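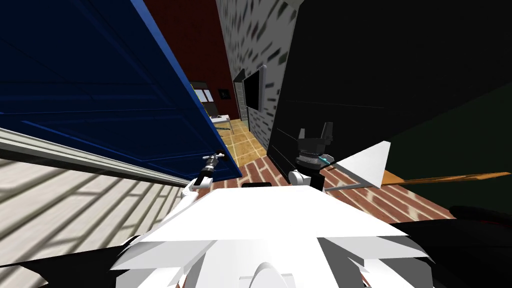 A blue door with a metal handle.

Handles, lids and sore hands: what we heard from Uvcombe

In April we sent a short survey to all 1526 homes on the Uvcombe tenants list. It asked which everyday jobs around the home are hard on the hands. Nearly 600 came back. Thank you to everyone who filled one in, including the people who wrote on the back and up the margins.

Doors came first by a wide margin. Round knobs are the main complaint, and the older buildings on Brornorach Street still have them on most inside doors. A knob has to be gripped and twisted at the same time. With arthritis, or a wrist that is healing, that can be enough to keep someone out of their own bathroom for a minute or two. Several people said they leave every inside door open day and night, which should not be necessary and is a bad habit in a fire.

Tenants can ask for lever handles at no charge. Call the repairs line, say you want "lever handles, inside doors," and give the number of doors. You do not need a doctor's note. The wait at the moment is 16 working days. If your front door is the problem, say so separately, as those locks are ordered from a different supplier.

If you would like to try something while you wait, a rubber sleeve over a round knob gives a better grip. The Clornura hardware store keeps them near the key-cutting counter. A drop of dry lubricant on a stiff latch helps too. Please don't use cooking oil. It gums up, and the crew then has to take the whole latch apart.

Lids were the next most common answer. Jars, pill bottles and the big containers that laundry products come in were all mentioned. A pharmacist can give you easy-open caps on most prescriptions if you ask, though they are not a good choice in a home where small children live or visit. For jars, a damp dishcloth or a wide rubber band around the lid is often enough. Some people break the seal by easing the tip of a spoon under the rim first. Once a jar is open, close it only as tight as it needs to be. 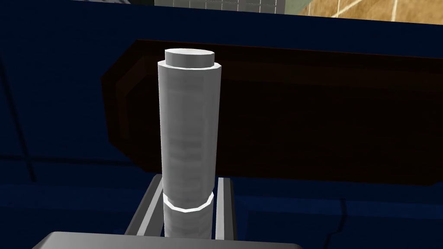 Hand therapy mornings at Woldemariam Hall

Berhanu Weldu, an occupational therapist, will be at Woldemariam Hall on 7th July from ten until noon. He will look at how you hold and turn things and suggest changes that suit your own hands. He will also have a table of kitchen tools, key turners and jar openers to try out. Nothing will be on sale.

There are 22 places, and each visit lasts a few minutes. Put your name down at the front desk or leave a message on the office line. If you have a tool at home that you never got along with, bring it in a bag and he will take a look. Please wear sleeves that roll up.

"Most people wait until something really hurts," Berhanu told us. "I would like to see them when it is only a nuisance."

The hall has a ramp at the side entrance on Brornorach Street. Parking is limited, and the bus stops across the road.

Still to come

We have not dealt with faucets, window catches or the trash room doors yet. All three came up often in the survey – the trash room doors in very strong language – and we have passed the comments to the building managers. Their reply will be printed in the next issue.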